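Workshop notebook - Irkham Packing and Returns Room
Entry 18, May
Kept by Stella Nzioka, for the room and for colleagues on the other shift

Start 8:40 a.m. The subject of this entry is the handling of small tied cartons on return, and in particular the recovery of string. The matter was left open in the previous entry.

The cartons under review are those used for the Bedalitz sample sets. They go out closed with string, as the receiving office at Udolness asked for a closure that can be opened without a blade. They come back tied again by whoever had them last, and the tying varies a great deal. Some have a plain bow. Others have been wound several times and finished with whatever knot came to hand. Kheri Okoth has asked that the room settle on one method for opening them, so that both shifts leave the cartons and the bin in the same condition.

The practice until now has been to cut. Cutting is quick, but it leaves short ends that are of no further use, and on two occasions the blade marked the lid. A marked lid cannot go out again to Udolness. I have therefore spent the morning untying only, with the scissors put away in the drawer.

Working notes on the untying:

Place the carton flat, with the knot toward the front. Keep one hand on the lid. The cartons are light and will turn on the table as soon as the string is pulled, and most of the time lost this morning was lost in this way. Find the loose end before touching the knot. Where there are several loops bunched together, ease the outermost loop first and leave the center alone until there is slack.
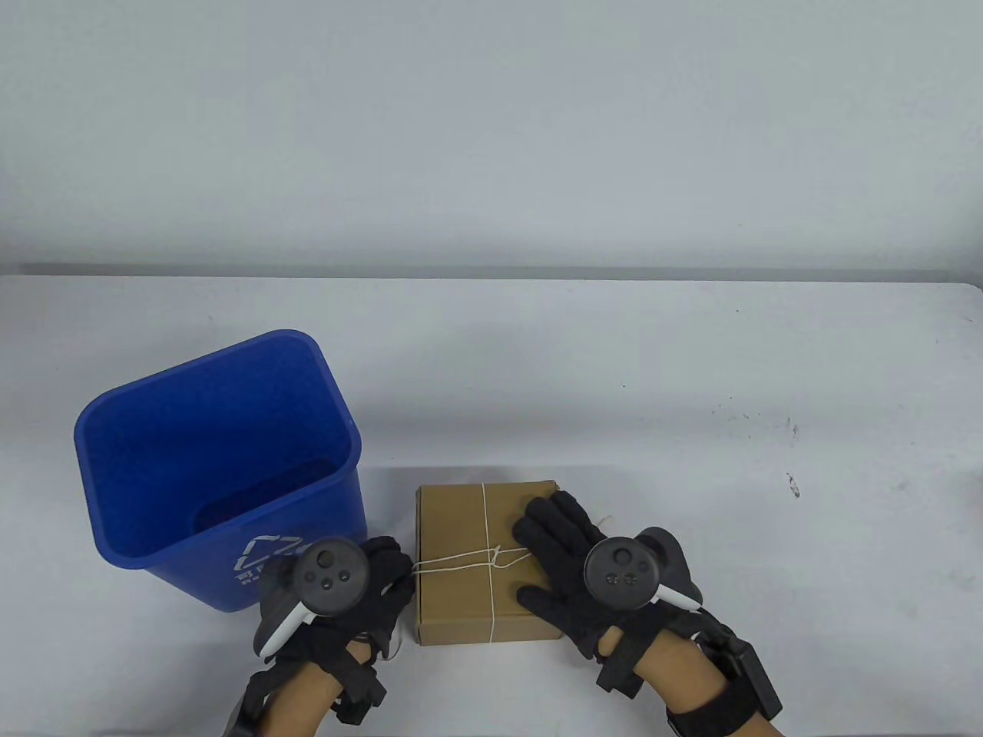 Page last changed: May, 4:15 p.m. - S. Nzioka - revision 2

The blue recycling bin stays at the left of the carton, with its opening turned toward the person working. I tried it on the floor for the first part of the morning and did not find this satisfactory. String dropped from table height drifts, and I was twice obliged to pick it up from under the bench. With the bin on the table the left hand has only a short distance to travel, and the right hand need not leave the lid.

A question was raised as to whether string should go in the recycling bin at all. Our collection does not accept it. It tangles in the sorting equipment, and I have a note to that effect from the building office. The bin is accordingly in use on this table as a holding bin for the length of the session, and the string is to be taken out and sorted before the bin returns to its usual place by the door. Cartons that are past use go into it flattened, after the string has been removed.

Sorting of recovered string is as follows. Lengths that will go once around a carton both ways, with enough left to tie, are wound on the card and kept in the tray marked Au. Shorter lengths are kept for bundling labels. Anything frayed is discarded with general waste.

Results. The lot was 3911, consisting of 24 cartons. All were opened without cutting. The lids are unmarked and the lot may go out again once the inserts have been checked. Two of the knots were very tight and were worked loose with the blunt end of a pencil. I do not recommend a fingernail for this, having tried it.

Kheri Okoth read the above at midday and made two remarks, which I record. First, that the white tabletop shows every smudge and should be wiped before the cartons are put down, particularly toward the right side, where marks tend to collect. Second, that it would be simpler to ask Udolness to tie a bow. I agree with both. I will write to Udolness this week - the request should come from the room and include a short sketch of the knot we would prefer.

Added in the afternoon: the first remark has been acted on. A damp cloth removes the gray specks, though one dark mark needed a second pass. The cloth is to be kept on the hook and not in the string drawer, where it was found.

Outstanding:
Inserts for lot 3911 to be checked against the packing list (Okoth).
Letter and sketch to Udolness (Nzioka).
New card for winding string. The present one has bent at the corner and the string slips off.
Label for the holding bin, to be removable, so that it can go back by the door without confusion.

Closed 4:30 p.m. Scissors returned to the table for the other shift, who have not yet read this.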